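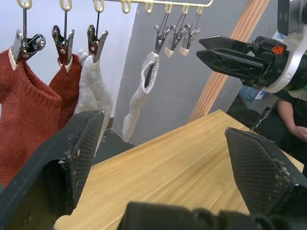

终身保修的东西，值得多花钱买吗？

多数时候不值得。保修条款能兑现到什么程度，要看“终身”指谁的一生、坏成什么样才算坏、来回运费归谁出，把这三样算进去以后，多付的那部分价钱往往收不回来。

2021年9月2日 星期四

上面这个问题是一位读者留言问的，原话要长得多，我替他缩了一下。他打算买一只行李箱，店员说这个系列终身保修，贵是贵，“等于一辈子只买一次”。我在留言区回了几句，觉得没说清楚，干脆写一篇。先声明立场：我对这四个字一直不怎么信，下面的话你打个折扣看。

我的不信是有来历的。六月份我的背包坏了，Marciniak的，当年花了1,659元。买的时候也是冲着终身保修去的，吊牌上印着一行很有气势的字，大意是只要包还在，他们就负责到底。坏的地方是右边肩带和背板接缝的那一段，线崩了，海绵露出来一截。布料没破，拉链没坏，背板也好好的。在我看来这是最标准不过的质量问题，一个背包的肩带如果承不住重量，那它还承什么呢。

我先在官网上找保修入口。首页没有，商品页没有，“关于我们”里倒是有一大段讲承诺的文字，配了一座雪山。最后是在页面最底下的“常见问题”里，点开“售后”，再点开“其他”，才看到一个邮箱地址。写信过去，隔了几天收到回信，让我提供购买凭证、吊牌编号、损坏部位的照片、整包的照片、里衬标签的照片。购买凭证我有，电子发票存在邮箱里。吊牌我没有。请问谁会把吊牌留着？我回信说吊牌丢了，但里衬标签上印着同样的一串编码，应该可以对得上。对方说需要向上确认。

确认的结果是可以，但包要寄回去检测，寄之前需要清洗干净，运费由我承担，如果检测后判定为“正常磨损”，寄回来的运费也由我承担。

“正常磨损”是整件事里最要紧的一个词，我在后面会单独讲。先把故事说完：包寄出去以后，我等了46天。中间问过两次，一次说在排队，一次说已经转给维修点。回来的时候肩带确实缝上了，缝线颜色比原来深一点，针脚挺密，活儿干得不差，这一点我要说句公道话。随包附了一张单子，上面写着“本次维修为一次性善意处理，不构成对保修责任的承认”。

我把这句话反复读了好几遍。也就是说，他们修了，但他们不认为自己有义务修。下一次同一个地方再崩，我拿着这张单子去，等于自带一份对我不利的证据。

后来我在楼下修鞋的摊子问过，同样的口子，多少钱能缝。师傅看了一眼另一边的肩带，说放下吧，傍晚来拿。价钱我就不写了，写出来显得我很蠢，比寄包的单程运费还便宜。

所以那笔多付的钱买到了什么？这个问题我从那时候开始琢磨，顺手把家里号称“终身”“永久”“一辈子”的东西都翻了出来，把能找到的条款都读了一遍。我不是律师，读得慢，有些地方可能读错，欢迎指正。

一、“终身”是谁的终身

这是最基本的一关，可是大部分广告都跳过去了。我读到的写法有好几种。

一种是“产品的终身”。听起来最大方，其实最空。产品的寿命由厂家来定义，有的条款里直接写明，本产品的预期使用寿命为若干年，超过之后即视为寿命终止。那么所谓终身保修，就是保修若干年。直接写若干年不行吗？当然不行，若干年印在吊牌上不好看。

另一种是“原购买者的终身”。要求你是第一手买家，凭证上的名字要对得上。别人送的礼物在这里就很尴尬，送礼的人是购买者，用的人是你，坏了谁去申请？我家有一只锅是Pollance的，亲戚搬家时给的，条款上清清楚楚写着保修权益不可转让。锅我现在还用着，只是它的“终身”从换手那天起就结束了。

还有一种不明说，但实际上是“公司的终身”。公司在，保修在，公司没了，你找谁去？这一条没有哪家会写进条款，可它是最硬的一条。我早年买过一把伞，Stulov的，骨架结实得过分，伞柄上刻着“终身服务”。前两年想换一个伞尖的小帽，发现网站域名已经变成了卖窗帘的。伞还没坏，我还没死，厂家先走了一步。

读到这里有人会说，你挑大公司不就行了。大公司确实不容易倒，但大公司会改条款，会换代理，会把某条产品线卖掉。新东家接手以后对旧货认不认，得看当时合同怎么签的，而那份合同你永远看不到。

二、什么叫“正常磨损”

我读过的条款里，没有一份不把正常磨损排除在外。单看这一条很合理，鞋底磨薄了总不能要求人家换新鞋。问题在于这条线画在哪里，由谁来画。

肩带开线算什么？我认为是做工问题，厂家可以说是长期承重造成的正常疲劳。拉链头脱落算什么？涂层起皮算什么？锅的不粘层不粘了，这是磨损还是缺陷？东西用旧之后出的毛病，有几样能够百分之百地撇清和“使用”的关系呢。一件东西如果有制造缺陷，多半在头几个月就会暴露，而那段时间普通保修本来就管。真正需要“终身”出场的时候，东西已经用了很多年，这时候任何一处损坏都可以归到磨损里去。

于是保修的实际范围就成了这样一个形状：早期有用，后期看厂家心情。早期有用的部分你买便宜货也有，后期看心情的部分，就是你多付钱买的。

我不是说厂家都赖账。有些客服确实很大方，网上也常常能看到有人晒，说用了多少年的东西寄过去，直接换了新的。我相信这些是真的。不过晒出来的本来就是运气好的那批人，像我这种等了一个多月拿到一张“善意处理”单子的，通常懒得晒。再说，靠大方运转的东西是会变的，今年大方，明年换个主管，尺度就紧了。条款一个字没改，你也挑不出理来。

三、运费、时间和替代品

这部分最俗，但我觉得是最该算的。

寄出去要钱，包装要钱，行李箱这种大件尤其贵。有些品牌的维修点在国外，寄一趟的费用够买一只不错的新箱子。留言的那位读者问的牌子是Wukcombe，我去看了它的说明，维修点只有一个，超出尺寸的要“另行协商”。另行协商这几个字，我劝你读的时候把语速放慢。

时间也是成本。包寄走的那段日子，我用的是一个开会发的布袋子，后来实在受不了，另买了一只双肩包。这样一来问题就滑稽了：为了等一只“一辈子只买一次”的包，我又买了一只包。等旧的回来，两只都能用，我平时背的却是新的那只，轻，口袋也顺手。1,659元的那只现在挂在门后，里面塞着备用的购物袋。

有人会说你这是特例。也许吧，但你想想看，哪些东西坏了以后你能心平气和地等上一两个月？行李箱？要看你什么时候出门。锅？当天晚上就要做饭。雨伞？雨不等你。能等的，大都是不太重要的东西，而不太重要的东西你又何必买那么贵的。

四、一辈子只买一次，这个假设本身

这一点是我后来才想到的，也最让我动摇。

“终身”这种卖法，默认你一辈子都想要同一件东西。可是我翻了翻自己的旧物，真正用到坏的很少。大部分是还好好的，但我不想用了，或者生活变了，用不上了。三十多岁时觉得登山包帅，现在膝盖不允许。以前的笔记本电脑厚，背包的隔层做得很深，现在电脑薄了，放进去在里面晃荡。行李箱也一样，航空公司对随身行李的尺寸改来改去，你那只永远不坏的箱子，说不定哪天就超了一个指节。

倒是那些没有谁给我任何承诺的东西，用得最久。一把塑料尺子，一个搪瓷盆，几双厚袜子，冬天穿了收，收了又穿。买的时候没看牌子，更没有什么条款。要是当初有人跟我说这些袜子终身保修，加价卖给我，我肯定笑出来。可是换成背包，换成锅，我就认认真真地把钱掏了。
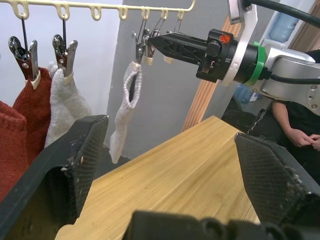 一红一灰，都是毛线的，都没有保修卡。

说起来，这类承诺挑的品类是很讲究的。你很少见到袜子、毛巾、拖鞋搞终身保修（有是有，我见过，贵得离谱），因为这些东西坏得快，坏得明显，厂家真要赔。做这种承诺的，多半是坏得慢、换得勤的东西。用户在坏之前就不用了，或者弄丢了凭证，或者压根忘了有这么回事。我猜厂家心里有一本账，知道每卖出100件，最后真会来申请的有多少，这本账不会给我们看，但价格里一定体现了。如果申请的人很多，这门生意就做不下去，既然做得下去，那么来的人就不会多。

这个推理不严密，我知道。也可能是东西质量确实好，没什么人需要申请。两种解释都说得通，在外面的人分不出来。我怀疑的恰恰是这个“分不出来”：保修承诺本来应该是质量的信号，厂家敢保，说明东西好。可是一旦大家都知道没几个人会来兑现，敢保就不说明什么了，谁都敢。

五、那什么情况下值得

写到这儿好像我完全反对，也没有。我自己想了几种可以考虑的情形，不一定对。

头一种是维修点在你住的城市，能走进去，把东西往柜台上一放，有人当面看。面对面说话，正常磨损的尺度会宽很多，而且省了运费。我认识的人里对保修满意的，几乎都是这种情况。

再就是条款里把部件写清楚的。比如说轮子、拉杆、锁，哪样坏了免费换，哪样坏了收多少钱，白纸黑字列出来。这种就算不叫“终身”，只保三年五年，我也觉得比雪山底下那段承诺强。愿意把收费标准写出来的厂家，起码是认真打算修东西的。

还有就是能单独买到配件的。这个跟保修关系不大，可我现在买东西最看重这一条。锅盖上的提钮、背包的卡扣、箱子的轮子，只要能买到，自己拿螺丝刀就换了，用不着求谁善意处理。上次我给那只Pollance的锅换提钮，从下单到装上就用了几天，装的时候螺丝还掉进了灶台缝里，趴着掏了半天，那是我自己手笨。

反过来，碰到下面这几种说法，我会把钱包捂紧一点。

店员说“您放心”，但拿不出纸质条款的。

条款里有“最终解释权归本公司所有”的。这句话有没有效力另说，它起码告诉你对方的态度。

要求注册会员才能激活保修，注册时又要填生日、职业、家庭成员的。我买的是锅。

把“终身保修”和“终身维护”“终身服务”混着用的。维修可以收费，维护可以收费，服务更可以收费，终身收你的费也叫终身服务。那把Stulov的伞我后来又仔细看了一遍伞柄，刻的确实是“服务”，从头到尾没有一个“保”字。是我自己脑补的，这笔账不能全算在人家头上。

六、几条实用的

虽然不信，已经买了的还是要尽量用上。我这次折腾下来记了几条，给用得着的人。

发票存电子版，邮箱里单独建一个文件夹，不要指望电商平台的订单记录，旧订单有时候翻不出来。

吊牌拍一张照片，正反面都拍。里衬的标签也拍，用久了字会磨掉。

买的当天把官网上的保修页面整页存下来，存成文件。条款改了以后，你手里有旧版，说话有底气一些。他们认不认是另一回事。

写邮件的时候不要用“坏了”“用坏了”这种词，写具体部位和现象，比如“右肩带与背板接缝处缝线断裂”。我第一封信里写的是“背了3年，肩带背坏了”，现在想想，等于自己先承认了是磨损。

寄之前问清楚：检测不通过怎么办，寄回的费用是多少，可不可以放弃寄回。最后这一条有人会忽略，有的厂家在你不付回程运费的情况下，一段时间后就处理掉了。

坏的地方如果不大，先去楼下问问。修鞋的、改衣服的、配钥匙的都行。不过要留意，找外人修过之后，厂家的保修一般就作废了。我现在倒觉得作废就作废，心里反而清净。

七、回到那只行李箱

那位读者后来又补了一条，说两个系列的箱子看起来差不多，差价就差在这个保修上，普通系列保两年。我的建议是买普通的，差价存着。两年之内坏了照样有人管，两年之后坏了，差价拿来换轮子绰绰有余。要是一直没坏，钱就是你的。

他说店员讲，两个系列用的料不一样。这话我没法验证，店员大概也没法验证。如果真的是料好，那就请他讲料，壳是什么材质，轮轴是什么材质，拉杆经过什么测试，一样一样讲，讲得清楚就为料付钱。讲不清楚，又绕回到“反正终身保修您怕什么”，那我就明白了。

有读者可能要问我，这么不信，下次看到吊牌上写着“终身”还会不会动心。会。上个月在商场看到一个保温壶，我站在那儿把小字看完才放回去，看的时候心里已经在想它摆在桌上哪个位置了。人就是吃这一套，我也没修炼到哪里去。放回去的理由也不高明，小字里写着密封圈不在保修范围内，而保温壶除了密封圈还有什么会坏？我家那个老的，就是密封圈硬了才漏的。

对了，有人买过Wukcombe的箱子并且真的走过保修流程的，请留言说说，顺利不顺利都行，最好写上等了多久、运费谁出的。只说“客服态度很好”的就不用写了，给我缝肩带的那家，客服态度也很好。

联系：请使用留言板 | 版权所有，转载请注明出处 | 返回顶部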